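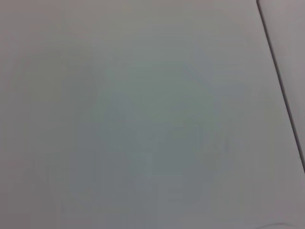 A close view from the small camera at the robot's wrist: a pale gray surface, out of focus, with a dark seam down the right side.

Balholm lab says its robot can work from blurry close-ups, but the test was small

Feb 19, 2018

A robotics lab in Balholm says it has taught a robot arm to find its way across plain, flat surfaces using only the camera at its wrist. The lab puts the success rate at 43 out of 50 tries. Outside the lab, not everyone is ready to be impressed.

The method, which the group calls Briston, is meant for the last stretch of a reach, when the camera gets so close that there is almost nothing left to look at. Most systems stop trusting the camera at that point and go by the last good view. Briston keeps using it. The software looks for whatever edge or change of tone it can still pick out, such as the seam between two panels, and steers by that.

The group trained it on 998 short runs recorded at a test bench in July. A report posted on the lab's website says the arm ended up "close enough to grasp" in most trials. How close that is, the report does not say. It gives an average error in one table and leaves out the worst cases, and a reader who wants to know what happened in the seven failed tries will find a single sentence on them, blaming "weak visual cues."

That is a strange thing to blame when weak visual cues are what the method was built to handle.

Zulmira Paiva, who tests automation equipment for the packaging firm Polasow and was not part of the work, read the report and had two complaints. The first is that all of the trials used the same bench and the same lighting. "If you never move the lamp, you don't know whether the robot learned the edge or learned the lamp," she said. The second is the comparison. Briston was measured against an older program from the same lab, called Paterson, and against nothing else. Paterson got through 31 of the 50 tries.

"A touch sensor would be the thing to beat," Paiva said. "You can buy one. I'd want to see that number before I changed anything on a line."

The lab said in a written reply that a touch sensor adds parts that wear out, and that a comparison is planned. It gave no date. Asked whether the training runs would be released so that others could check the result, it said it was "looking into it."

There may still be something here. A gain of 12 tries over the older program is a real gain on that bench, and few groups have bothered with views this bare. But 50 tries is a short test, and the report's closing claim that Briston is "ready for warehouse use" has no warehouse behind it. The longest unbroken session it describes lasted 11 minutes.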